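4. Setting up the floor and running the first grip check

I've set up the Kamumix more times than I care to admit, and this is the part I always slow down for. Give yourself a good stretch of the morning, and have the tablet charged to at least 88 percent before you start.

1. Spread the plastic sheet over the tile and pull it out toward the walls. A few wrinkles are fine, but flatten anything that stands up high enough to catch a foot.

2. Lay the long parts flat on the sheet, off to the side, and stand the chair frame in the middle.

3. Wipe both fingertips with a dry cloth. Skip the glass cleaner – Lalit Rajput tried it in August and we spent a Monday cleaning off the film.

4. Load the Briem profile and start the grip check at slow speed. Keep one hand near the stop button the whole time!
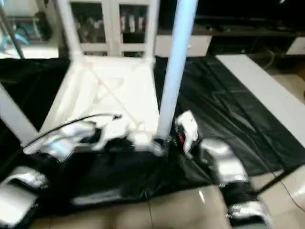

Fig. 9. Grip check with the chair frame, left gripper low on the frame, right gripper by the foot of the pole.

5. Watch the cable behind each gripper as the arm moves. It should ride in a loose arc and never go tight. If it does, stop, add some slack at the wrist clip and run step 4 again.

6. Write down the closing value for each hand. Mine usually sit between 1,644 and 1,987. Outside that range, go to section 6 and redo the zero.

CAUTION: Don't reach in to straighten a part while the arms are live, even at slow speed. Press stop first and wait for the tone.

Note: If you're on the older Jilley fingertips, close the hands 17 times with nothing in them before step 4.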